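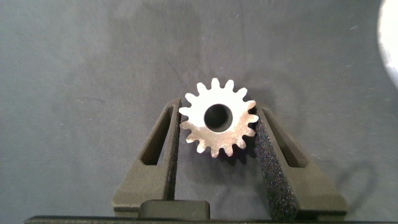 Inspecting and Sorting Small Machine Parts Before Storage

Purpose
These instructions apply to all members using the parts bench at the Lenddale Technical Workshop. They set out how small metal gears, plates and similar components are to be checked, cleaned and recorded before they are returned to the stores. Questions should be directed to Solveig Sjöberg, Stores Coordinator.

What you will need
A clear bench or table with a matte, dark surface
A soft brush and a lint-free cloth
Vernier calipers
A loupe or hand magnifier
Storage trays and blank labels

Step 1. Prepare the surface
Wipe down the table and remove any swarf. Bright metal shows clearly against a dark or muted ground, and a fabric mat will stop small parts from rolling. Light scuffs on the tabletop are acceptable. Grit is not.

Step 2. Check the teeth
Hold the gear upright by its outer edge with the face turned towards you. Rotate it slowly and examine every tooth for chips, burrs or uneven wear. A spur gear with blunt, rounded tips may be perfectly serviceable, so compare it with the drawing before setting it aside. Fine scratches on the face do not normally affect use and need not be recorded.

Step 3. Check the bore
Look through the central hole towards a plain background. The edge should appear clean and continuous. Measure the diameter in two directions at right angles and enter both readings on the card. Do not force a gear onto a shaft to test the fit.

Step 4. Check flat parts

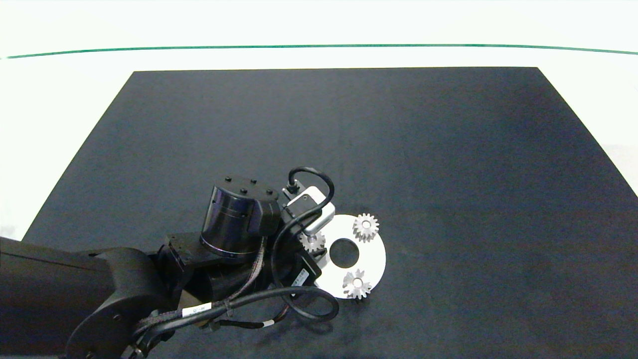
Plates and Discs

Lay circular plates flat on the table, keeping the central hole unobstructed. Press lightly at opposite points on the rim. A plate that rocks is to be placed in the tray marked for review. White parts show fingerprints readily and should be wiped with a dry cloth only. Solvents must not be used unless the material has been confirmed.

Step 5. Label and store
Write the part number, the bore reading and your initials on the label. Gears and plates are stored separately, with no more than 4 parts to a compartment. Trays are returned to cabinet 503 by 5 p.m.

Parts set aside for review are assessed by Idrisa Nyanda each October. Members wishing to borrow the reference drawings should apply at the Plarcombe Centre front counter.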